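Speaker notes – "Where does the rain go?"
Evening talk, Takstead village hall

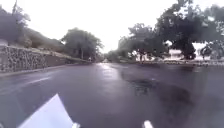
Slide 1. Good evening and thank you for coming. I will speak for 25 minutes and then we have time for questions. Please say if I talk too fast.

I want to begin with a simple sum. One millimetre of rain on one square metre is one litre of water. Our school roof in Takstead has 200 square metres. So a shower of 3 mm gives 600 litres. (Wait here, let people do the sum.)

Slide 2. Old drains. The pipes under Bielecka Lane were laid for fewer houses. Since then many front gardens became parking places, and the water which went into the soil before now goes to the pipe. I do not blame anyone – I also have a paved drive.

Slide 3. The trial at Durorier. They changed 7 parking bays to gravel with a planted ditch behind. Show the drawing, explain the overflow. Do not forget: the ditch must be cleaned in autumn, otherwise leaves close the inlet.

Slide 4. Costs. The Tonex quotation was 2,112 pounds for the ditch, without plants. A water butt is much cheaper and you can fit it in one afternoon.

Slide 5. What you can do at home. Water butt on the downpipe. A strip of soil along the drive. Lift two or three slabs and plant something that likes wet feet (check this expression, I think it is correct).

If there is time: clay soil and the soak test. Dig a hole, fill it with water, look again the next morning.

Questions. Sign-up sheet for the April walk is at the door.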